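4. Entering a match on the Onara scoring tablet

Read this section before your first home match. It covers opening the scoresheet, entering the batting order and closing the innings. Fielding changes are in section 5. 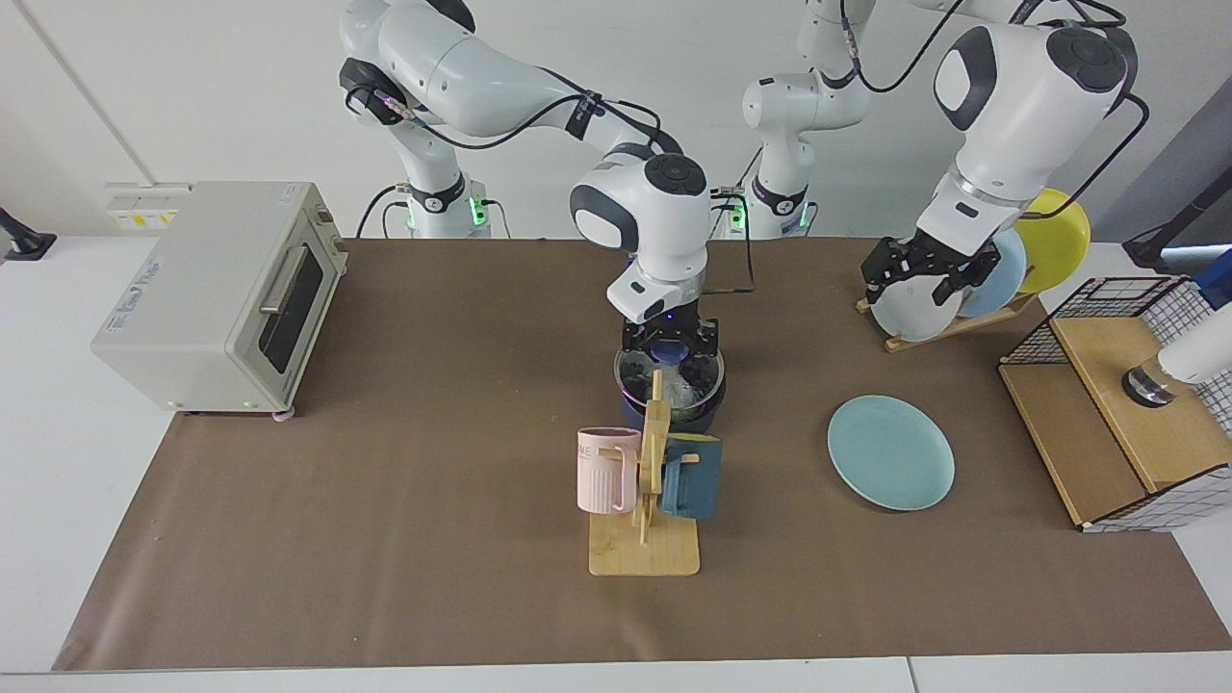 Halász Baseball Club, Scoring and Records

Before you start

Charge the tablet to 100 per cent. A full match uses 53 per cent of the battery with the screen at normal brightness. Tablets still on last April's version must be updated first.

1. Press and hold the side button until the Onara logo shows.
2. Tap New Match and choose the opponent from the list. For Warach, pick the entry marked "seniors".
3. Enter the batting order for both teams. Use shirt numbers, not names.
4. Tap Check. Any number used twice turns red.
5. Correct the red entries and tap Check again.
6. Tap Start when the umpire calls play.

Note: The squad list holds up to 19 players. To add another, remove one who is not available.

Caution: Do not tap Start early. The batting order is locked from that point and can only be changed with the scorer's code.

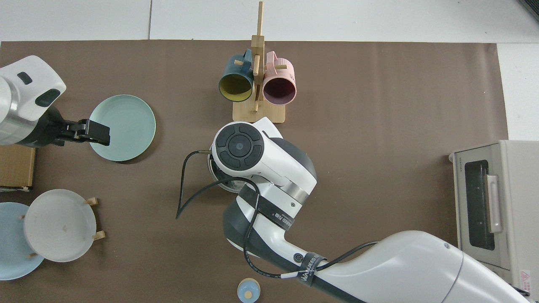

Fig. 2. Green plate on brown mat, with gripper at left.

Closing an innings

7. After the third out, tap End Half.
8. Compare the runs on screen with the paper sheet. If they differ, tap Back and go through the plays one at a time.
9. When both halves agree, tap Save Innings.

Caution: If the tablet shuts down during play, carry on with the paper sheet. Enter the missing plays at the next break.

Sending the result

10. Connect to the Sorkus ground network.
11. Tap Send and wait for the tick.
12. Hand the signed paper sheet to Réka Bozsik.

Section 4 last revised 2018-03-23.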